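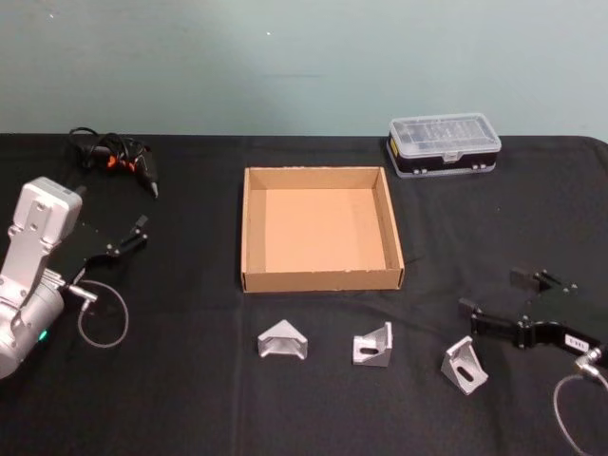
Week 4 – Budgeting a two-arm bench cell
Notes for the equipment planning unit. Shiuli Weerasinghe. Slides are on the course page, these notes have the stuff I said out loud.

Reading for this week: the Hovance purchasing guide, chapters 2 and 4. Skip the leasing part, we get to it later.

Where we left off

Last time: writing the task down before opening a catalog. Task for this unit is small parts into a box. Aluminum corner brackets, a shallow open cardboard tray, two arms, one table. Dull on purpose. Half the proposals I read start with the arm model and back into a task from there, and you can tell by page 2.

So, task statement first. One paragraph. What gets picked up, where it goes, how often, who resets it. If you can't say who resets it you have no labor line, and the labor line is usually the one that hurts.

What goes in the budget

Arms. The number everyone already has. Get it in writing with the controller included, some quotes split them. Ask if the price is per arm or per pair. Ask about the mounting plate too – Mösli lists theirs as an accessory, Tesex folds it in, so the two quotes don't line up until you fix that by hand.

Grippers. Quote separately even if they ship together. For this task a parallel gripper with two fingers is enough. Brackets have flat faces, which helps, but they don't all land the same way up. One sits on its angled faces, the next is upright with the slot facing you, another is over on its side. Same part, three different grasps. That's a planning issue before it's a software issue: are you paying for a fixture that presents the part the same way each time, or for the time to make the gripper cope with all of them? Both are real money. Write both down and compare.

Spare fingers. Always. Put them in the first order, shipping on a second small order is silly.

Cables. People forget these every year. The connector sticks out of the side at the gripper end and the cable needs slack to loop down and still follow the wrist around. Budget the longer length. Budget strain relief. And budget one spare of each, because waiting on a cable stops the whole cell the same as waiting on an arm.

Table and surface. A plain black cloth does a lot for little money. Silver parts show up well against it. It does wrinkle, and a wrinkle can matter under a small part, so if your task is sensitive to height price a hard mat as the alternate line. Plain wall behind is also good and often free if you pick the room right.

Hand tools. Glue gun, a small compartment case with a see-thru lid, whatever you reach for when putting up fixtures. Give these their own line. Otherwise they get bought on someone's card and never show up in the true cost. Also decide where they live. Table space is a budget item, if the tools sit at the back of the table then that's area the arms shouldn't be sweeping through, and your reach drawing needs to say so.

Consumables. Boxes! Cardboard trays get bent. Corners go soft. Buy a bundle of the same size from the same supplier, and write the supplier down. Brackets last much longer but still order extra.

Labor. Setup, calibration, resets, cleanup. Estimate in hours then convert. Don't convert in your head and only give us dollars, we can't check it.

Contingency. I want to see it as its own row and not padded into everything else.

Worked numbers

From the class sheet. Skusmont cell, planning version, before any quotes:

Lines in the first draft budget: 11
Lines after review: 63
Arms: 2
Weeks set aside for setup: 4

Yes it went from 11 to 63. Most of the new ones are tiny. Screws, labels, power strips, the second cable, the extra finger set. The point is that each one was going to be bought anyway, and in the first draft they had no home. Eirini Politis did the review and her rule was simple: if it touches the table it gets a row. Steal that rule.

Note on the 4 weeks. That's setup only. Delivery is before that and it's not in your control, so ask each vendor for lead time in writing and use the longest one. Arms arriving before the table is a storage problem, table before arms is fine.

Order of buying

Table and room first. Then arms, then grippers once the arm flange is confirmed. Fixtures and trays can wait till you've measured the real reach. Several groups last October did the fixtures first and had to cut new ones.

Two arms or one?

Comes up every time. A second arm is not double the price of the cell but it's closer than people hope – second gripper, second set of cables, more power, plus shared space in the middle where both want to be. With the tray at center and an arm on each side, both can get to it, and that's the good part of the layout. It's also where they can hit each other. Add planning time for that. If your task statement never needs two hands at once, price the one-arm version and show me the difference in a single line.

For next class

Task statement, one paragraph.
Budget sheet, first draft, any number of rows, contingency seperate.
Sketch of the table from above with tools and cables drawn in. Pencil is fine.
One vendor question you would of missed before reading this.

Bring the sheet printed. We swap with another group and mark up missing rows, then Eirini goes over the cable and gripper lines with everyone. Sheets are due at 9 am, before class, in the tray by the door.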